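# Gallery: Tabletop Sorting with Two Hands

Work from the shared manipulation bench at Tustport, July. Text by Gudrun Løken, with notes on the control side from Tamás Fülöp.

The question behind this work is a narrow one. When a two-handed robot learns to pick up household items from recorded demonstrations, does it help to mix hard and soft objects in the same session, or is it better to learn them separately and combine the data later? Most of our earlier sessions at Motport used hard objects only. The policies that came out of them closed too fast on anything that gives, and they tended to grab plush items by whatever part stuck out the most.

For the new set we collected 200 demonstrations on one table, split evenly between two conditions. In the mixed condition, every layout has hard and soft items together. In the blocked condition, the operator works through all the hard items first and then all the soft ones. The operators, the objects and the hands are the same in both.

Layouts come from a short script we call Vass. It picks the items and gives each one a position and a heading, and the operator places them by eye. We don't measure the placement afterward. A few centimeters of error is fine for this study, and it probably adds some useful variety.
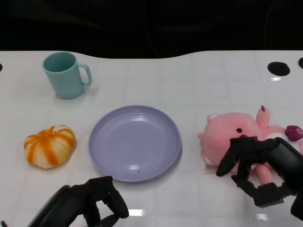
*Mixed condition, head camera view. Mug, plate, striped item and plush toy on the white table, right hand over the toy.*

The head view is the main input to the policy. It is also the view we use for labeling, and an annotator marks which item each hand is going for. Where a hand hides part of an item, as the right hand does with the toy's face and belly, the label carries over from the last clear view. Tamás wrote the carry-over step after our first labeling pass came back with too many gaps to train on.

The plate is the hardest of the rigid objects for us. It is shallow and the rim is low, so a fingertip has very little to get under. Operators settled on tilting it with one hand and closing with the other, and the policy picked up that habit in both conditions. The mug is easier, though the learned grasp goes to the handle less often than the operators do.

White on a glossy surface gives the camera a lot of reflections. There are three bright ones on the table in the view shown here. We thought about a matte cover and decided against it. A policy that only works on a dull table would not be much use to the group at Flakov, who plan to run the same tests on their own bench.

**Training**

Both policies were trained with the same settings and for the same number of steps. We ran 4 seeds per condition and report the average. No demonstrations were thrown out for being slow or clumsy. If the operator dropped an item and picked it up again, the recovery stayed in.

**Results so far**

We tested on 16 layouts that neither policy had seen. The mixed policy did better on soft items, mainly in how it approached them: it slowed down earlier and closed on the body of the toy more often than on an ear or a limb. On hard items the two were close enough that we would not claim a difference.

Time per pick went the other way. The mixed policy took nearly 2 seconds longer on the mug, where the extra care does nothing for it. Tamás thinks it is reacting to the soft items nearby and slowing down for everything. Gudrun thinks it may just be short on data for hard items. The next round should separate the two, with layouts where the soft items are far from the target.

**Known problems**

- Soft items don't hold their shape between trials, so two runs of the same layout are never quite the same.
- Labels are weakest when both hands work close to the same object.
- All operators in this set are right-handed, and the right hand leads in most demonstrations.

**Using the data**

The layouts and the labeling guide are available on the Motport share now. Recordings will follow once the carry-over labels have been checked by a second annotator. Groups who want to repeat the test on another table should keep the item list fixed and run the Vass script with a new seed – reusing our layouts would only test whether the policy remembers them.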